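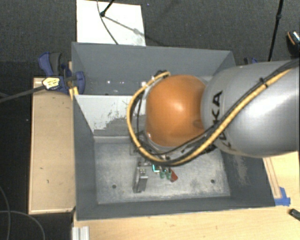
An orange and grey robot arm over an open grey bin.

How does a film get its music?

Have you ever hummed a tune all the way home from the cinema? Somebody had to write that tune, and that somebody is called a composer.

Shirin Bahrami is a composer, and she likes to begin by watching the whole film with no music at all – which feels very odd, she says, a bit like eating toast with nothing on it! Then she sits down with the director and they choose where the music should start and stop. For her last film, Tabrizi, she wrote 23 pieces, some of them only a few seconds long.

After that the orchestra plays while the film runs on a big screen, so that every drum bang lands in just the right spot.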